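Labradorite in folk and crystal practice

Labradorite is a feldspar mineral prized for the flashes of blue, green and gold that seem to wake up inside it when it is turned in the light. In crystal practice it is counted among the great stones of change, intuition and protection, and few stones inspire such loyalty in the people who keep one. A piece can look like a plain gray pebble from one side and like a peacock feather from the other, and much of its symbolism grows out of that wonderful surprise.

Name and appearance

The stone takes its name from Labrador, in Canada, where it was described in the eighteenth century. Its play of color is known as labradorescence and comes from light scattering between very thin layers within the crystal. Most pieces have a gray to nearly black body. On the Mohs scale the mineral sits between 6 and 6.5, hard enough for pendants and beads, though rings worn every day tend to pick up scratches. Finnish material with an especially full range of color is sold under the name spectrolite, and a first look at a good slab of it is hard to forget!

Meaning and beliefs

Practitioners associate labradorite with the hours around dusk, with dreams, and with periods when one part of life is closing and another has not quite begun. It is usually linked to the throat and third eye chakras. Some writers add the crown, and the Grakdale school of stone reading, which has its own system, places it at the heart instead.

The best-loved account of the stone in that school is Wendelin Riedl's handbook, The Gray Lamp. Riedl treats the flash as a kind of answer: the reader holds a question in mind, tilts the stone slowly, and notes the color that appears first. Blue is read as patience, gold as a yes, green as a matter that involves another person. A stone that stays dark is put away until the next evening. Boglárka Bozsik later widened the scheme to include copper and violet, both rare, and her versions of the readings are livelier and a good deal longer than Riedl's (one of them, on a violet flash seen at a kitchen table, runs to 23 pages and is a joy from start to finish).

Protection is the other major theme. A labradorite carried in a pocket is believed to keep the wearer's energy from draining away in crowds. In Kakendale a small piece is traditionally set on the windowsill in June and left there through the shortest nights, then given to the youngest member of the household.

Use in practice

For meditation, a palm stone with one polished face is the usual choice. The polished side is held toward a single light, such as a candle or a low lamp, and moved very little. Tamás Kocsis recommends 6 slow breaths before the first tilt. Others skip the counting altogether and simply wait for the color to settle.

Labradorite is often paired with clear quartz, which is said to strengthen it, and with black tourmaline for grounding. Opinions on carnelian are split. Viktória Orbán considers the pairing too restless for sleep but splendid for painters and musicians.

Care

Cleansing by moonlight or smoke is preferred. A brief rinse in cool water is fine, but salt is avoided, as it can dull the polish. Labradorite splits along flat planes if struck, so stones are best wrapped separately in soft cloth. Ultrasonic cleaners should never be used.

Collections

The Manitz collection holds 86 labradorites, most of them cut as low domes, with a handful of rough pieces that show how modest the stone looks before polishing. The Jakab bequest, smaller and more eccentric, includes beads, buttons and a beautiful pair of carved owls. Győző Virág arranged it by color of flash, so that a visitor walks from blue into green and out through gold.
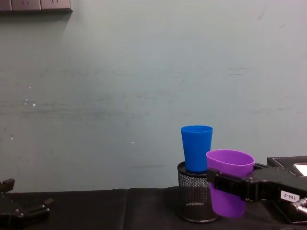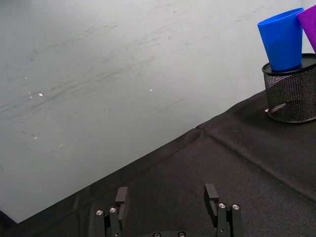 Pale wall surface with gray streaks, two views

Vol. 6, p. 86

See also: Feldspar; Moonstone; Spectrolite; Sunstone; Third eye chakra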